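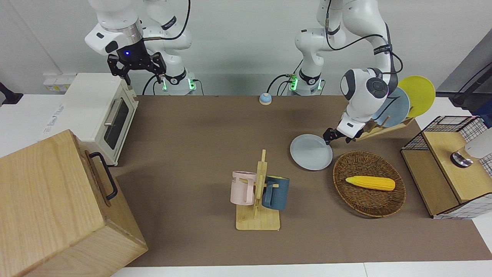

The counter reset, day one

9 Jan 2025

So I spent most of December telling myself I would sort out the kitchen stuff "after the holidays," and now it is after the holidays and I have no excuses left. I didn't do the whole kitchen, let me be clear. I did the things that live out in the open: mugs, plates, the toaster oven, bread, the bits and pieces that wander. The drawers can wait (the drawers scare me).

My rule was that anything staying out has to get used most days. That knocked out the fondue set, two vases and a blender I have been dragging from apartment to apartment since before I moved to Keane. They went in a box by the door. I felt lighter already and I hadn't even wiped anything down yet!

The mug tree. I went back and forth on this for ages. I used to think mug trees were a grandma thing, and then I got tired of stacking mugs and chipping the rims, so I gave in and got a plain wooden one. It only has the pale pink mug and the navy one on it, and I love how it looks that way. I know there are people who would fill every peg. I was one of them! But if there are six mugs out, there are six mugs in the sink by dinner. The rest are up on the high shelf where I need the step stool, and that is plenty of discouragement for me.

Plates were the bigger headache. We had a tall stack in the cabinet and I always wanted the one at the bottom. Now the everyday plates go in the wooden dish rack, standing up, and it's so much easier to grab one. The gray-blue plate is my favorite for toast, it has that soft color that makes even a sad breakfast look planned. The rack is toward the back so my elbow doesn't catch it when I'm chopping.

Toaster oven: staying, obviously. It's the cream-white one with the silver handle and I use it more than the real oven, which takes forever to heat up. Garlic bread, leftover pizza, roasted chickpeas, one potato when I only want one potato. I gave it a proper clean with baking soda paste left on overnight and then a LOT of wiping. The crumb tray was a disgrace and I'll leave it there.

The big wooden box with the black handle sits in front of it. I was looking at fancy containers from Gridby for weeks and had 17 tabs open at one point, and then I remembered I already owned this thing. Shop your own house first, I guess. I like the grain on it, and it goes nicely with the mug tree and the rack without being a matching set.

The wicker basket is the one I keep changing my mind about. It's meant to be for fruit. At the moment it's holding a yellow toy corn cob. I might move the basket to the table and put a small tray there, or I might just buy some pears.

Oh, and the little round bell with the blue base! It came from the Tarnus flea market, out of a shoebox full of odds and ends, and I was going to donate it and then couldn't. It gets rung for dinner. It gets rung for no reason too. It stays.

Last thing, the brown mat. If you only copy one part of this, get a big mat. I can slide things around on it without wincing about the surface underneath, and when it's time to clean I lift everything off and wipe the whole thing in one go.

Next up is the pantry shelf, where I already know there are three open bags of lentils. If you have a system for bags that are half full, please leave it in the comments, I've tried clips and the clips just vanish.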